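August, late evening, in my room in Fakville

I want to write before I sleep, because yesterday I did not write and already half of that day is lost to me.

The morning began with calibration again. Rivach would not accept the left gripper, it said the opening of the fingers was outside the range, and I had to open and close it slowly until it was satisfied. I did this 7 times. In the manual of Sikora there is one sentence on this matter, and the sentence is "repeat if necessary". I like the Sikora people, they answer letters quickly, but they write manuals for persons who already know everything.

Then we talked about the plan. The task for this week is the same as before, to take a soft thing, carry it to the coat rack and put it on a hook so that it stays there when the hand goes away. The robot at Virley has to learn it from us, and it has never seen my body, only what my two hands do. I find this a strange kind of teaching. When I was teaching children to write letters, I could say "no, look, more slowly." With the robot I can say nothing. If my hand hesitates, then hesitation is part of the lesson.

My goal for the day was 50 good episodes. I did not reach it, and I will come to the reason.

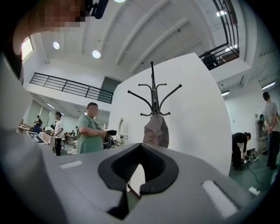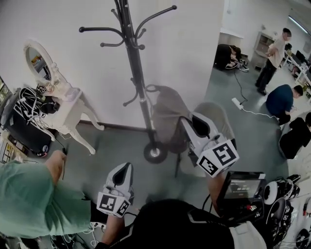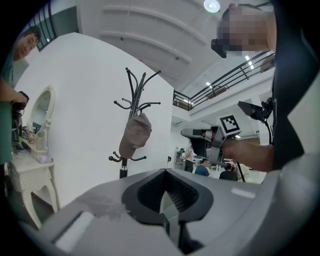
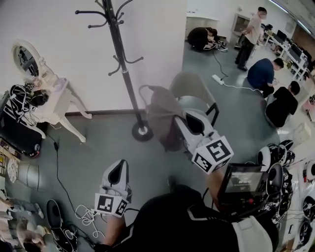
The coat rack corner, August.

My shoulders are my big problem now. I did not expect it from tools which are not so heavy, but one must hold them away from the body, and also keep the wrist quiet, and after lunch my right arm began to tremble a little at the end of every reach. It is a small trembling, and I would forgive it in a person. In the recording it looks like a decision. The cap was the worst for this, as it was hanging from one of the lower hooks with the brim down, and for a low hook I must bend and reach at the same moment, with my elbow far from my side. For the upper hooks I can stand straight and I almost do not feel it. Tomorrow I will do the low hooks first, when I am fresh, and leave the high ones for the afternoon.

The other thing I learned is about looking. I was told in my first days to look at the hook before I move, and I thought I was doing it. But when we played back the recordings from the head camera, I saw that I look at my own hand most of the time, like somebody who carries a full cup. So in the afternoon I tried to look first at the hook, then to bring the hand into my view, and it felt very unnatural, and the episodes became longer. Later they became short again. I think something changed, but I am not sure, I would like to see it again tomorrow before I believe it.

At four o'clock Rivach stopped saving. It did not tell us that it stopped. The clock on the little screen was running as usual, and when I finished the set, the last 4 episodes were empty files. I was angry for a while and I went outside and walked to the bakery and back. Two of those were my best ones, one was a bag that went onto the hook in a single clean movement, I remember it in my arm still. We started the machine again and changed the cable, but we do not know if the cable was guilty.

The total for the project is now 2,689 episodes. This is from everybody together, also from the people who were here in spring, before me. Sometimes I open an old one and watch it. There is a person with very quick hands who always shakes the cloth one time before hanging it, exactly as my grandmother did. I wonder whether the robot will shake it too. In the Virley notes it is written that such habits should be removed "where possible", and I understand why, but I did not mark that one for removal. I left the field blank.

On the bus home I caught myself picking up my bag with two fingers held stiff. A boy was watching me. I put it down and picked it up again in the normal way.

For tomorrow: warm cream for the shoulder. Ask for a spare cable. Low hooks first. Check after every set that the files have a size, and do not trust the clock. Write to my sister, I have owed her a letter since the beginning of the month and she will think that I am ill.

It is raining now and the window does not close completely, so I have put a towel there.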